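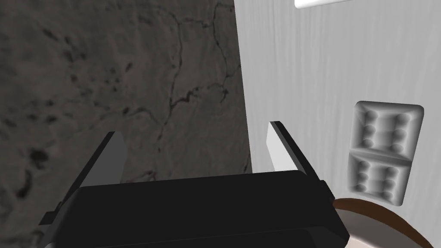 Dark mottled surface meeting the light grey wood-grain panel

Celtport Residents Forum — Building Standards — Noise between units

mkerslake
Members are asked to comment on the draft quiet hours rule. It would require all units to keep sound low after 10 p.m. and would apply to all 139 units from May.
Marama Kerslake, Moderator

dong_unit162
I support the rule in principle. However, the draft does not define "low." Without a measured limit, every complaint will become a matter of opinion.

Daretti
I respectfully disagree with the previous member. A measured limit would require equipment and a trained person to use it. The present wording is adequate for most disputes.

bradik_east
The draft also leaves out doors. In my experience, a door closed hard at night disturbs neighbors more than music does.

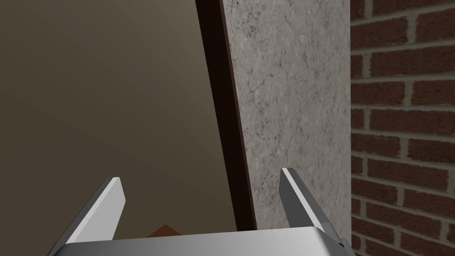

Door panel, speckled stone section and red brick wall at the corner

dong_unit162
I agree with bradik_east. Section 2 should mention doors by name.

Daretti
I have no objection to that change. I remain opposed to a measured limit.

mkerslake
The wording on doors will be added to Section 2. The question of a limit stays open — members may post proposed text in this thread until the end of April.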